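ミルトサイド共同洗濯室 水使用量削減事業 中間報告
助成元ご担当者様宛て(8月分までを反映) 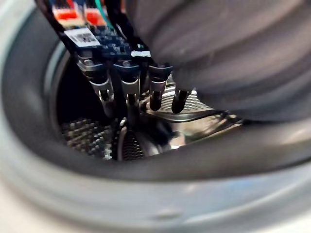
本事業は、ミルトサイド地区の賃貸集合住宅に付属する共同洗濯室で、利用者の洗い方を変えることにより水の使用量を減らせるかどうかを確かめるものです。申請書では「掲示と声かけによって、設備を更新せずに相当の削減が見込まれる」と書きました。今回の報告では、この一文をどこまで維持できるかを中心に述べます。先に申し上げると、筆者は申請時ほど楽観していません。

1 進捗の概要

対象はニロウ棟、ウィットロック棟、スカロン棟の三棟です。申請時の計画では三棟で同時に始める予定でしたが、スカロン棟では給水管の改修と時期が重なり、開始が遅れました。したがって、三棟を並べて比べられる期間は計画より短くなっています。

実施した内容は次のとおりです。

・洗濯室の壁面への掲示(洗濯量の目安、すすぎ回数の選び方)
・洗剤の計量カップの配布
・入居者向けの説明会
・水道メーターの月次の読み取り
・利用者アンケート

説明会は2回開きました。一回目は夕方、二回目は午前中です。出席者の顔ぶれはほとんど同じで、もともと節水に関心のある世帯が二度来てくださったというのが実情に近いと思います。出席者数を成果指標に入れたのは失敗でした。次の報告からは外すことを提案します。

2 水の使用量について

ニロウ棟では、掲示を始めた月から使用量が下がりました。月例の打ち合わせではこれを「効果が出た」と紹介した資料が配られましたが、この表現には同意できません。理由を順に書きます。

まず、ニロウ棟では同じ時期に空室が増えています。洗濯をする人が減れば水は減ります。空室の影響を差し引こうとすると世帯ごとの利用回数が必要になりますが、共同洗濯室では誰が何回使ったかを記録していません。硬貨の回収額から推し量る方法も検討しましたが、乾燥機と洗濯機の料金箱が分かれていない部屋があり、断念しました。

次に、メーターの位置の問題があります。ニロウ棟のメーターは洗濯室だけでなく、廊下の清掃用水栓と屋外の散水栓も一緒に計っています。この夏は散水をやめていた期間があり、その分が「節水」に紛れ込んでいる可能性を否定できません。申請の段階で図面を確認しておくべき点でした。当方の見落としです。

ウィットロック棟は専用メーターがあり、数字としては最も信用できます。そしてそのウィットロック棟では、掲示の前後ではっきりした差が出ていません。月ごとの上下はありますが、前年にも同じ程度の上下が見られます。良い数字が出た棟の計り方が粗く、計り方の確かな棟で数字が動いていないという並びは、報告者として重く受け止めています。

スカロン棟は、改修後の初期値を取り始めた段階です。配管が新しくなったため、改修前の数字とは比べられません。

3 アンケートの結果と読み方

アンケートは三棟の全戸に777通を配布しました。部屋番号を書く欄を設けなかったため、回答が棟ごとに分けられず、分析の幅がかなり狭くなりました。匿名性を優先した判断自体は妥当だったと思いますが、棟の名前を丸で囲む欄くらいは置けたはずです。

回答の多くは「まとめ洗いを心がけている」「洗剤は量っている」というものでした。数字だけを見れば好ましい結果です。ただ、これは掲示物に書いてある文言をほぼそのまま選択肢にした設問で、掲示を読んだ人が「正しい答え」を選んだだけという見方もできます。実際、自由記述欄に目を移すと様子が違ってきます。

・カップの目盛りが読みにくく、結局いつもの量を入れている
・空いている時間に洗いたいので、少量でも回してしまう
・すすぎを減らすと肌がかゆくなる気がする
・掲示が多すぎて、どれが新しいのかわからない
・そもそも水道代は家賃に入っている

最後の一つは、この事業の前提に関わる指摘です。節水しても入居者の支払いは変わりません。得をするのは建物の所有者であり、手間を引き受けるのは入居者です。協力をお願いする側として、この不釣り合いをもう少し正面から扱う必要があります。

混雑についても一言触れておきます。まとめ洗いの呼びかけは、洗濯機を好きな時間に使えることを暗黙の前提にしています。夜8時を過ぎると空きを待つ人が出る部屋では、空いた機械を見つけたときに、量が少なくても回しておくのは合理的な行動です。掲示でこれを変えられると考えたのは、机の上の発想でした。

4 計量カップについて

配布したカップは、粉末洗剤を前提に選びました。ところが、自由記述を読む限り、液体洗剤や一回分ずつ包まれた製品を使う世帯が少なくありません。後者にはカップは何の役にも立ちません。追加配布の予算が残っていますが、執行しない方針としたく、ご了承をお願いします。残額を使い切るために追加で発注することには反対です。

なお、洗剤の量と水の量の関係についても、申請書の書き方は強すぎました。洗剤を減らせば泡切れが早くなり、すすぎが減るという筋道は理解できます。しかし、すすぎの回数を利用者が選べない機種では、洗剤を減らしても給水量は変わらないと考えるのが自然です。各棟の機種と選択できるコースの一覧を作るところから始めるべきでした。現在、この一覧を作成中です。

5 支出の状況

印刷費は計画内に収まっています。説明会の会場費は、集会室を無料で借りられたため発生していません。通信費がやや超過しましたが、アンケートの返送用封筒を料金受取人払いにしたことによるもので、費目間の流用の範囲で処理できる見込みです。人件費は計画どおりです。

計量カップの未執行分については、ニロウ棟に洗濯室専用の子メーターを取り付ける費用への振り替えをご相談したいと考えています。見積もりは3社に依頼しており、うち一社からはまだ返事がありません。金額が出そろい次第、別紙でお送りします。

6 残りの期間の進め方

掲示を増やす案が内部で出ていますが、筆者は賛成していません。ウィットロック棟で動かなかったものを、色や大きさを変えて続ける理由が見当たらないためです。代わりに、次の順で進めたいと思います。

(1)ニロウ棟への子メーターの設置。設置が済むまで、同棟の数字を対外的に使わない。
(2)ウィットロック棟で掲示をいったん全て外し、5週間そのままにして使用量を見る。外しても変わらなければ、掲示の効果はなかったと判断する。
(3)スカロン棟では介入を始めず、初期値の記録を続ける。
(4)所有者に対し、水道代が下がった場合に共用部の修繕などで入居者に還元する仕組みを打診する。

(2)については、せっかく貼ったものを外すのかという意見が予想されます。しかし、効果があると言い切る材料が手元にない以上、外してみるのが最も安く済む確かめ方です。打診の結果によっては(4)が事業の中心になるかもしれず、その場合は変更申請を提出いたします。

7 ご判断をお願いしたい事項

・計量カップ追加配布分の予算の振り替え
・成果指標から説明会出席者数を外すこと
・年次報告書の原稿にある「節水効果を確認」という文言の差し替え

三点目は急ぎます。原稿の締め切りが近いと伺っています。差し替えの案は「使用量の変化を測定中」です。見栄えのしない表現であることは承知していますが、現時点で当方が責任を持って書けるのはここまでです。ニロウ棟のグラフも掲載を見送っていただきたく、どうしても必要な場合は、空室の増加とメーターの計測範囲についての注記を同じ頁に入れてください。

月次の読み取り値の一覧と自由記述の全文は、添付資料として別にお送りしています。読み取り値のうち、ニロウ棟の一か月分は読み取り日が前後にずれたため、日割りで補正した値と元の値を並べて記載しました。

ミルトサイド共同洗濯室 水使用量削減事業 報告担当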